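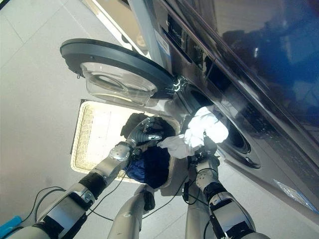
News from the Workshops | Crafts & Making

Spring Enrollment at the Quartey Craft Workshops

The Quartey Craft Workshops will open enrollment for the spring term on Friday at 9 a.m. Places are offered in bookbinding, basket weaving, block printing and, for the first time since the move to Vendano Street, marquetry. The marquetry course will be taught by Seidu Lamptey, whose inlaid boxes were shown in the members' gallery last fall. It is limited to 70 hours of bench time per term, shared among those enrolled.

Members who attended the winter term may reserve a place before general enrollment by writing to the office. Materials are included in the fee, with the exception of veneers, which students select and purchase individually. Hand tools may be borrowed against a signed card and must be returned to the rack at the end of each session.

The Gusalia Fund has renewed its support for the bursary program. Grants totaling $2867 were awarded last year, and applications for the coming term will be accepted until the end of March. 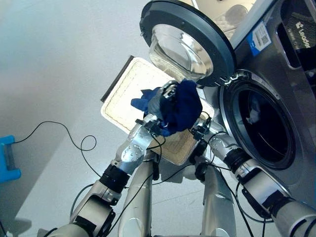
Members' Exhibition

The annual exhibition will be held in the Plivov Room. Each member may submit up to five pieces completed within the past two years. Work should be labeled on the underside with the maker's name and the title. Entry forms are available from Ibrahim Lawal at the front desk, and finished pieces may be delivered during regular office hours in the week before the opening.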